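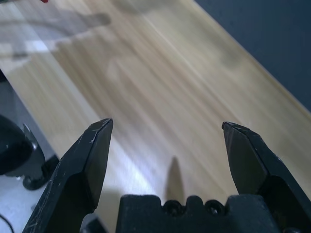 I spent most of August getting used to the new table. It replaced a round one with a glass top that I had carried through three apartments and never liked. The glass showed every fingerprint, and the base wobbled if you leaned on the wrong side of it.

I wanted light wood with a long, straight grain. Dark tables look good in a store, but my kitchen faces north and I didn't want to lose what daylight it gets. I looked at the Amisier showroom in Cukbridge first and left without buying anything. The tops I liked were all too wide for the wall by the window. A week later Genowefa Szczepańska told me her sister was selling a table for $130, and I drove over with a tape measure. It fit with 3 inches to spare.

The finish needed a little attention. Elżbieta Witkowska refinished her own dining set last year, so I asked her what to use. She said to wash it with mild soap first, let it dry overnight, and then decide. I did that, and it turned out cleaner than I expected. I put on one coat of Fluda paste wax after that, going with the grain, and left it for 20 minutes before buffing. The can says 10, but that felt too soft to me.

I have not used coasters on a table before and I am trying to learn. So far I have one pale ring near the corner where I sit. I rubbed it with a bit more wax and it faded some — not all the way. I can live with it.

The one thing I would change is the glare. With the lamp on over it, you get a white patch on the wood that is hard to read next to. I swapped the bulb for a dimmer one, and at 7 in the evening it's fine for dinner but poor for paperwork, so the bills have moved to the desk.

Next is chairs. The old ones are a little low for this table, and two of them have seats that need to be glued again. Genowefa's sister still has a pair that came with hers. I said I'd let her know by the end of the month.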